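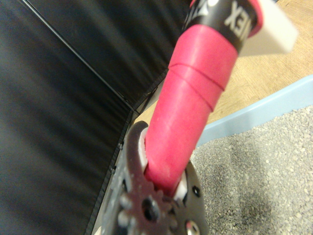

Pink tape on the racket handle.

I've been using Jestden for a whole month now and I have thoughts! If you haven't run into it, it's a podcast app with a planner built in, so you can listen to a show about getting your life together and drop the good bits straight onto your to-do list. I heard about it from Ngozi Okafor on her own show (the April episode on morning routines, go find it) and signed up before I'd even finished the dishes.

The clip button is the best part. Tap once and it saves the last 30 seconds with a transcript, and you can turn that into a task with a due date. I ended up with about 100 of these, mostly from long interviews I would normally forget by lunch. Search is quick too, even when I only remember one odd word.

Now the grumbles. The weekly review screen is a mess. It wants you to sort every clip into one of 11 "focus areas" and you can't rename them or hide the ones you don't want. Who has a separate area for Legacy? The sleep timer also forgets my setting each time I close the app, so I've woken up three episodes later more than once.

I'm keeping it for now, on the monthly plan. If they let me edit those focus areas I'll go yearly.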